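Handout 6: Reading a Stock Index

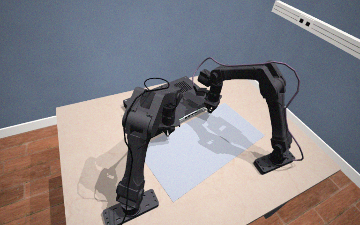

Reading time: 2 min

An index is a single number that stands for a group of stocks. When the news says the market rose, it usually means an index rose. These notes cover how the number is built and what it leaves out.

Price weighting

Add the share prices and divide by a fixed number, the divisor. A stock with a high price moves the index more than a stock with a low price, whatever the size of the company. After a share split the divisor is adjusted so the index does not jump.

Market value weighting

Multiply each price by the number of shares, add the results, and scale to a base value, often 1,000. Most large indexes work this way, many of them counting only shares that are free to trade.

Worked case

Our class index holds three companies: Firkex, Tretumano and Primness. On the base date their market values add up to $300 million and the index is set at 1,000. In April, Tretumano gains $6 million and the other two do not change. The total is now $306 million.

306 / 300 x 1,000 = 1,020

The index is up 2 percent, although two of the three stocks went nowhere. Check how many members rose before you call a market strong.

Points and percent

A gain of 37 points is 3.7 percent when the index starts at 1,000. It is a much smaller move when the index starts at 10,000. Always convert to percent before comparing.

Dividends

A price index ignores them. A total return index assumes they are reinvested. Over long periods the gap is large.

For next class: replace Primness with Greco in the class index and work out the new divisor. Bring your figures on paper.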